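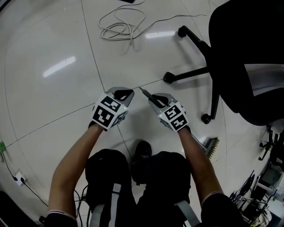 *Long brush, white tiles.*

Carmela Valentini is late, and so am I, so we start on the stairs. She has keys in her teeth and a box of sample tiles under one arm. Second floor, she says, mind the bucket.

She's been laying floors since she was nineteen, first for an uncle, then for Farina, the tile yard down by the canal, and now for herself with one other fitter, Robel Asfaw. He's upstairs already, radio on. No hello, just a nod. He's got adhesive going off and can't stop.

I ask why white. Everyone seems to want white.

"Because of the pictures," she says. "They see a kitchen online, all white, all shiny, and they want that. Then they ring me in November. Carmela, it shows everything. Yes. It's white, it shows everything."

Does she try and talk them out of it? Sometimes. She'll bring a gloss tile and a matt one round and leave both by the back door for a week. "Walk on it. Spill your tea. Then ring me." Most ring back and ask for the matt. A few don't, and she lays what they've asked for.

The biggest job she's had was the old dairy - 592 square metres, a winter of it, knees gone by the end. She still talks about the levels. The slab dropped towards the loading doors, made to drain, and the new owner wanted it dead flat for a showroom. "Two weeks and I hadn't put a tile down. He comes in every morning, looks at the floor, looks at me. I say, it's going well." She laughs at this for quite a while.

Robel turns the radio down at this point to say it was three weeks. Radio goes back up.

We move on to grout, which I had down as one question and which takes up most of the hour. She doesn't like bright white grout on a floor, ever. Pale grey, she says, looks white by the time the furniture's in, and it stays looking like that. She doesn't like thin joints either. People ask for them as narrow as they'll go, and then a tile is a hair out of true and there's nowhere to hide it.

And cleaning? She puts her hand over her eyes. "Vinegar. Who told them vinegar? It eats the grout. Warm water, a drop of soap, not much. Sweep first. If you mop over grit you're just sanding your own floor."

Sweep with what, I ask. Soft brush, dry. She's gone off hoovers with a hard head, they leave marks on a gloss finish that you only see when the sun's low.

Gerrit Verschueren, who taught her to cut, used to make her do 10 practise cuts on broken tile before he'd let her near a good one. Nine fine and one chipped, start again. Did that annoy her? "I hated him. I was so slow. Now I do it to Robel." From the other room: "She does."

What's next is a bakery, then her own bathroom, which has been bare concrete for two years. Her sister has stopped visiting. She's got the tiles for it, stacked in the hall, dark green, bought the day she saw them. No white in it at all.

"I'm not mad," she says.

Her phone goes. It's the bakery, they want to know about white. She's half way down the stairs before I've got the cap back on my pen.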